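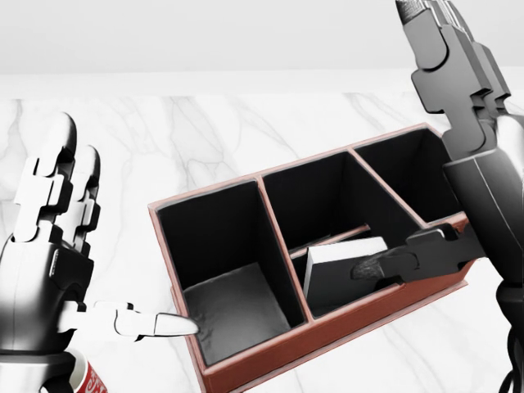 Gemma Hebden wrote back to say the apartment was still free for the whole of March, that the heating was included, and that he should not trust the map on the website because the pin was on the wrong side of the river.

Anatole Caron read the message twice on the train. He had already printed the map. He turned it over and wrote her directions on the back: out of the station by the lower exit, past the bakery, over the footbridge, second street on the left. Stinditz was the end of the line, so he did not have to watch for the stop.

It was raining when he got there. The lower exit was closed for repairs and he had to go up and around, and by the time he found the bakery he had lost his sense of which way the river was. A boy in the doorway pointed with his chin. Anatole crossed the footbridge with his suitcase in front of him, as it was too narrow to pull it alongside.

The building was number 24. It had four floors and a green door, and a key box beside the bell with a code he had written on his hand. The code did not work. He tried it again, slowly, then backward, then rang the bell marked Hivberg, which was the name of the rental office and also, it seemed, of the people on the ground floor.

An old man opened the door in his socks.

"You're the month," he said.

"I'm sorry?"

"Most of them are weekends. She said there was a month coming." He reached past Anatole, hit the key box once with the side of his fist, and it fell open. "Third floor. The elevator takes two people or one person and a bag. Don't press four."

Anatole did not press four. The apartment was smaller than he expected. The bed took up most of the room and the table took up the rest. The kitchen was behind a folding door, and when the door was open you could not get to the bathroom. The window looked over a courtyard where somebody kept bicycles under a tarp. He put the suitcase on the bed and sat down next to it with his coat on.

The place was costing him 300 a week, and he had paid the first two in advance. His sister had said it was too much for a town where he didn't know a soul. He had told her that was what he was paying for.

There was a guest book on the shelf over the radiator. He had never written in one and did not intend to, but there was no television, so he read it. The weekend people all said the same things. The bed was comfortable. The bakery was good. A couple from Tetteh had left a drawing of the footbridge. On September 21, 2019, someone had filled a whole page in small upright handwriting, and he moved closer to the lamp to read it.

The writer had stayed eleven nights. She had come to look for a house to buy and had seen seven, none of them any good. The last one had a walnut tree and no roof over the kitchen. She said she had gone back to it three times. The hot tap had to be turned past the point where it felt like it would break. The man downstairs would lend you an umbrella if you asked, but he wanted it back the same day. At the bottom she had put, I think I am going to take the one with the tree, and no name.

He tried the hot tap. It felt like it would break, and then it ran hot.

In the morning he went down for bread. The old man was in the hall sorting the mail into piles on the stairs.

"Do you know a house here with a walnut tree?" Anatole asked.

"There's a few."

"One that didn't have a roof on the kitchen. Somebody might have bought it a while back."

The old man looked through the rest of the envelopes before he answered. "Up Irkico Road," he said. "Past the water tower. She put the roof on herself, near enough. It leaks." He held out a letter that was not for Anatole, looked at it again, and took it back. "You looking to buy?"

"No," Anatole said. "I was just reading the book."

"Gemma wants to get rid of that book. She says they all do it on the computer now."

It was still raining, though less than the night before. Anatole stood at the green door and did up his coat.

"Could I borrow an umbrella?" he said.

"Back by tonight," said the old man, and went to get it.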